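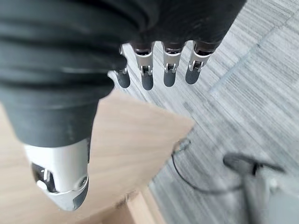 A robotic hand above a light wooden tabletop.

How to cut a band documentary from many old recordings

When I started to edit the film of the Curklow tour, I had six years of material and very little plan. The band had filmed itself with whatever was in the van: small video cameras, phones, one time a real camera with a real operator. My task was to make from this a film of 52 minutes. I will explain the way of working that I found, step by step. It is for people who edit alone or with one helper.

Step 1. Copy everything before you watch anything

Make two copies of all the material, on two different disks, and keep one of the disks in another building. Do not rename the original files. Cameras give them ugly names, but your editing program remembers these names, and later you may need to connect the files again. Put each day of filming in its own folder and write the date first, with the year at the beginning, so the folders are sorted correctly.

If you have tapes, play the whole tape into the computer in one piece. It is tempting to stop when the picture becomes black. On one of my tapes there was a black part of several minutes, and after it came the best rehearsal of the whole tour.

Step 2. Watch and take notes

Watch at normal speed. I know that this is slow. At double speed you hear the words but you lose the silence between them, and a band that has an argument is mostly silence.

I write the notes in a simple table. In the first column I put the file and the time, in the second what happens, and in the third one word for the feeling: tired, proud, bored, angry. I used Grulex for this because it lets me jump from a note to the picture, but a normal spreadsheet is also enough. Write down complete sentences when somebody says a good thing. You will search for them many times.
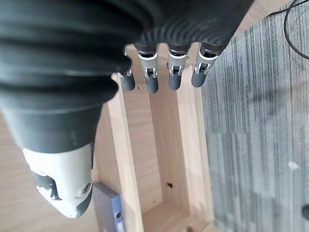

In the notes it is better to be too generous than too strict at this stage. I marked as "useless" a long shot of the drummer eating soup, and three months later I was looking for exactly this shot, to put under a telephone conversation.

Step 3. Find out which songs you can use

Do this before the first cut. For each song there are normally two permissions to ask for. One is for the composition, and you ask the songwriter or the publisher. The other is for the recording, and you ask the person or the label who owns it. If your camera recorded the concert itself, the recording can be yours, but the composition is still not yours, and the venue or the label may also have rules in their contract. Cover songs need the same care.

Make a list with each song, who you wrote to, and what was answered. Where there is no answer, count it as a no and cut the scene so that it also works with another song. For my film we lost the encore from the Rafferty, the club where the tour ended, and I had to build a new ending in the last week of May. It would have been much less painful in winter.

The rules are different from country to country, so please ask a lawyer if the film will be sold.

Step 4. Put the live sound in order

A concert filmed with a small camera usually has sound that is too loud and broken. Ask the band if somebody has a recording from the mixing desk. If yes, place it under the picture, look for a clear hit on the snare drum, and move the sound until the hit and the picture agree. Then check again at the end of the song. Old recorders often run a little faster or slower than the camera, and after some minutes the singer's mouth is late.

The desk sound alone is very dry. I mix in the camera sound quietly, so that one hears the room and the audience. When the camera sound is broken in the loud parts, take it only between the songs.

Step 5. Make the paper edit

Now close the editing program. Write every scene that you like on a card, with the length in minutes, and lay the cards out on a table or on the floor. Move them until you can tell the story aloud to another person without looking at them too much.
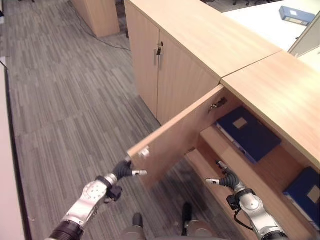

Robotic arms and an open cabinet door, with striped carpet below.

Add the minutes together. My first row of cards was a film of more than three hours. I removed first all the scenes that explained the same conflict a second time, then all the concerts where only the place was different. Keep the removed cards in an envelope and do not throw them away.

I also recommend that no song is shown in full in the first half, unless something happens during it. The audience is still learning who these people are. Later, when they know, a complete song can be very strong.

Step 6. Show the rough cut

Invite a few people who do not know the band, and sit behind them. Watch when they move on the chair, and write the time. Afterwards ask simple questions: Who wrote the songs? Why did the bass player leave? If they cannot answer, a scene is missing or is in the wrong place.

Show it to the band separately. Agree before the showing what they can change. With us it was facts and private matters, but not the order of scenes.

Step 7. Prepare the files for festivals

Read the technical page of each festival carefully. Previdico wanted a file with English subtitles as a separate text and a list of all the music with the lengths in seconds. If you kept the list from step 3, you only need to add the seconds. Export the film, then watch the exported file from beginning to end, with headphones, before you send it. In my first export the left channel was missing after the second song.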